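Namurardハント テストソルバー（試験解答者）募集要項

Namurardハント運営事務局では、次回大会で使用する問題一式の事前検証にあたり、テストソルバーを下記のとおり募集します。応募を希望する方は、本要項の全項目を確認のうえ、Clellalexの応募フォームから申し込んでください。電話、郵送および会場での受付は行いません。

申込締切：2018年3月21日（水）23時59分（Clellalexの受信時刻による）
募集人数：50名
検証会場：Hollel 大会議室
謝礼：参加1回につき2,000円（交通費込み）
問い合わせ：検証担当 Saadet Saraç

1. 募集の背景

Namurardハントは、屋外に配置した問題を参加者がチームで解き、得られた答えを組み合わせて最終問題の解答に至る形式の行事です。問題文は当日の朝に配布する冊子に掲載し、一部の問題は街路の掲示物や小道具を参照しないと解けない構成をとっています。

1月に実施した前回大会の解答ログを集計した結果、Clellalexに記録された誤答は2,909件でした。このうち相当数は、問題の難度ではなく、文言の不備や別解の見落としに起因するものと判断しています。典型的なものを以下に挙げます。

・答えの表記（ひらがな、カタカナ、ローマ字）の指定がなく、正しい答えが誤答として判定された。
・冊子の印刷で色の差が失われ、色分けを手がかりとする問題が成立しなかった。
・北を上とする前提で作成した地図問題に方位の記載がなく、回転させても意味の通る経路が生じた。
・中間の答えが偶然に一般的な単語となり、最終解答として提出された。

このため次回大会では、問題作成者と利害関係のない解答者による検証を、冊子の校了前に行うこととしました。
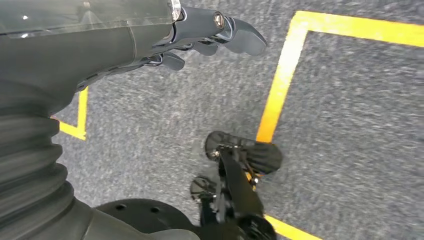

灰色のカーペットと床の黄色いマーキング

2. 業務の内容

テストソルバーは、事務局が指定する問題群を制限時間内に解き、その過程を所定の様式で記録します。正答率は評価の対象としません。途中で行き詰まった場合も、行き詰まった箇所と、その時点で試していた方針が記録されていれば報告として受理します。

検証は2回に分けて行います。第1回では個々の問題を単独で扱い、問題文の誤読、別解、所要時間を確認します。第2回では全問題を接続した状態で扱い、最終問題への情報の受け渡しを確認します。原則として両方の回に出席できる方を優先しますが、片方のみの参加も受け付けます。この場合、第2回のみの参加者には第1回の問題と答えを事前に開示します。

解答は2名1組で行います。組み合わせは経験の申告内容をもとに事務局が決定し、希望は原則として受け付けません。家族や同じチームの仲間と応募した場合も、別の組に割り当てることがあります。

3. 検証対象となる問題の種別

検証対象は、紙面で完結する問題、現物を観察する問題、および両者を併用する問題です。種別ごとの出題数は公開しません。

紙面で完結する問題には、クロスワード、換字式暗号、地図の読み取り、論理パズルが含まれます。日本語の語彙を用いる問題では、一般的な国語辞典に見出し語として掲載されている語のみを答えとします。固有名詞を答えとする場合は、その旨を問題文に明記しています。明記がないにもかかわらず固有名詞が答えになると考えた場合は、記録用紙の該当欄に記入してください。

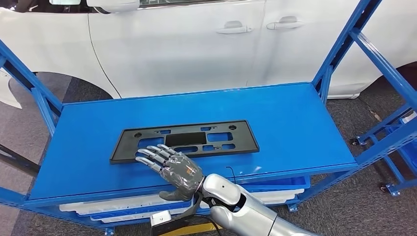

穴あきの型紙を文字盤に重ね、窓に現れた文字だけを拾って読む方式は、グリル暗号と呼ばれます。次回大会ではこの方式を応用した問題を扱うため、窓の配置の偏りが解答者の判断にどう影響するかを調べます。青い棚板に平置きされた黒いナンバープレート用ブラケットのように、小さな長方形や角の丸い窓がほぼ左右対称に並ぶ部材では、裏返しても窓の配置が似通い、表裏を取り違えたまま読み進めるおそれがあります。ブラケットの上辺寄りにある丸い取付穴は上下を決める目印として使えますが、左右の端に一つずつあるため、表裏の判別には役立ちません。検証用の型紙には、上下の指示があるものとないものを用意します。どちらを渡されたかは組ごとに異なり、解答中に他の組と照合することは認めません。

型紙を回転させながら読む場合は、回転の向きと順序を必ず記録してください。正しい答えが得られたときでも、想定外の順序で読んでいれば別解として扱います。型紙への書き込み、折り曲げ、切り取りは禁止します。下書きには配布した方眼紙を使用してください。

現物を観察する問題では、物の形、向き、並び順、重なりが手がかりになります。重さ、におい、音を手がかりとする問題はありません。観察対象に手を触れてよいかどうかは問題文の冒頭に示します。表示がない場合は触れないものとし、係員に確認してください。

4. 記録の方法

記録用紙には、着手時刻、方針を変更した時刻、答えを確定した時刻を記入します。時刻は会場の時計に合わせ、分の単位まで書いてください。方針の欄は箇条書きで構いません。消しゴムの使用は不可とし、訂正は二重線で行います。
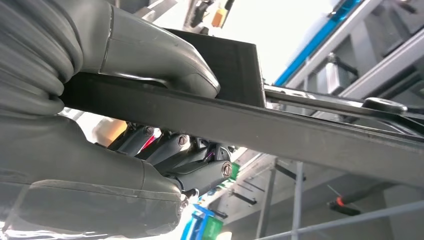 位置関係の記述は、読み手が同じ配置を再現できる程度に具体的である必要があります。「黒い物がある」「板の近くに何かがある」といった記述では、検証担当が後から解答過程を追うことができません。たとえば、長く平らな濃い灰色の板の上に、角の立った黒い直方体が載っている場合は、板と直方体を別の物として書き分け、どちらが上かを明記します。直方体の面に薄く見える横方向の筋のような細部も、手がかりとみなしたのであれば記入してください。板の面のかすかな擦れやほこりを暗号の一部と解釈した事例が出れば、問題作成者側で現物を差し替える根拠になります。推測と観察は欄を分け、推測の欄には確信の度合いを「高」「中」「低」のいずれかで付記します。

記録用紙は各回の終了時に回収します。写しの作成、撮影、持ち帰りはできません。記録内容は検証担当がClellalexに転記し、問題ごとに整理したうえで問題作成者に渡します。作成者に渡す資料に解答者の氏名は記載しません。

5. 応募資格

次の条件をすべて満たす方を対象とします。

・検証の各回の時点で満18歳以上であること。
・日本語の問題文を辞書なしで読み、日本語で記録を作成できること。
・次回大会に参加者として出場しないこと。
・次回大会に出場するチームの構成員に対し、検証内容を開示しないことに同意できること。
・冊子の印刷を担当するOdukoyaの従業員でないこと。

謎解き行事への参加経験は問いません。選考では経験者と未経験者の双方を含む構成をとります。未経験者からの報告は、問題文の前提が不足している箇所を特定するうえで必要です。経験者については、過去の出場大会と担当した役割を応募フォームに記入してください。成績の記入は任意です。

色覚の特性、拡大鏡の使用、座席の配慮などについて申告がある場合は、応募フォームの備考欄に記入してください。申告は選考の可否に影響しません。色を手がかりとする問題については、色覚の特性を持つ方の参加を特に必要としています。

6. 選考および通知

応募フォームの記入内容と、フォーム内に設けた短い例題への回答により選考します。例題は記録の書き方を確認するためのもので、正誤は判定しません。無回答の場合は選考の対象外とします。

選考は問題検証班のIfeanyi OgbonnaおよびEsben Bjarnasonが行います。結果は採否にかかわらず、応募フォームに登録されたメールアドレスに送信します。採用者への通知には、検証の日時、集合場所、割り当てられた組の番号を記載します。通知に対する承諾の返信が期限までに確認できない場合は、採用を取り消し、次順位の応募者に連絡します。選考内容に関する個別の質問には回答しません。

7. 守秘に関する事項

採用者は第1回の受付時に誓約書に署名するものとします。守秘の対象は、問題文、答え、使用する小道具、問題の設置場所、および検証中に知り得た作成者の氏名です。守秘期間は次回大会の解答公表をもって終了します。

解答の公表後は、検証に参加した事実を公開して差し支えありません。ただし、不採用となった問題は以後の大会で再利用することがあるため、期間終了後も公開できません。該当する問題の一覧は、解答の公表と同時に採用者へ送付します。

検証で指摘された別解や修正案の採否は、問題編集責任者のKayode Harunaが決定します。提出された修正案を採用した場合、冊子の巻末に検証協力者として氏名または筆名を掲載します。掲載を希望しない方は、誓約書の所定欄にその旨を記入してください。

8. 当日の持ち物および会場での注意

筆記用具（黒の鉛筆および赤のボールペン）、本人確認書類、採用通知の写しを持参してください。方眼紙、定規、型紙は事務局で用意します。携帯電話、電子辞書、撮影機能のある機器は受付で預かり、終了後に返却します。検索を前提とする問題については、会場備え付けの端末を使用します。端末の閲覧履歴は検証資料として保存されます。

飲食は指定の休憩室で行ってください。遅刻した場合は、着手時刻を繰り下げず、残りの時間で検証に加わるものとします。体調不良等による途中退出は可能で、退出時点までの記録を提出すれば謝礼の対象になります。 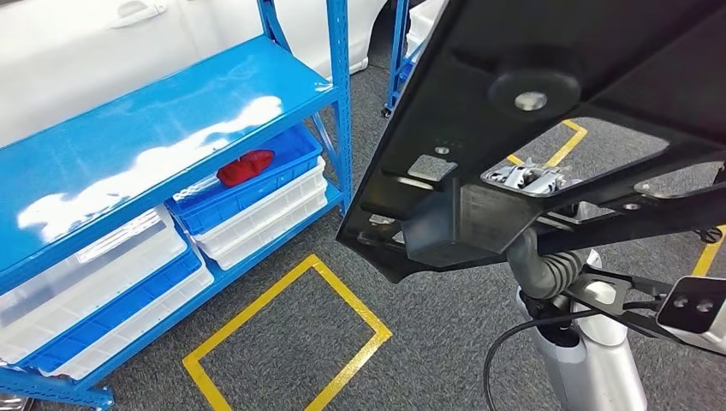 黒いパネルと金属製のラッチ部

9. 謝礼の支払い

謝礼は各回の終了後、記録用紙と引き換えに現金で支払います。受領証への署名が必要です。遠方から参加する場合も交通費の追加支給はありません。事務局の都合により検証を中止した場合で、中止の連絡が前日の正午以降になったときは、該当する回の謝礼を全額支払います。

10. 応募フォームの記入要領

氏名は本人確認書類と同じ表記で入力してください。連絡先のメールアドレスは、Clellalexからの自動送信メールを受信できるものに限ります。送信後に受付番号が表示されない場合、応募は完了していません。入力内容を確認し、再度送信してください。同一人物から複数の応募があった場合は、締切前に受信した最後のものを有効とします。

フォームの動作に関する不具合は、システム担当のTobiloba Okaforが対応します。連絡の際は、使用したブラウザの名称と、表示された文言をそのまま記載してください。募集内容に関する質問は検証担当のSaadet Saraçまで、Clellalexの問い合わせ欄から送信してください。件名は「テストソルバー応募」とし、受付番号を取得済みの場合は本文の1行目に記入してください。

Namurardハント運営事務局 問題検証班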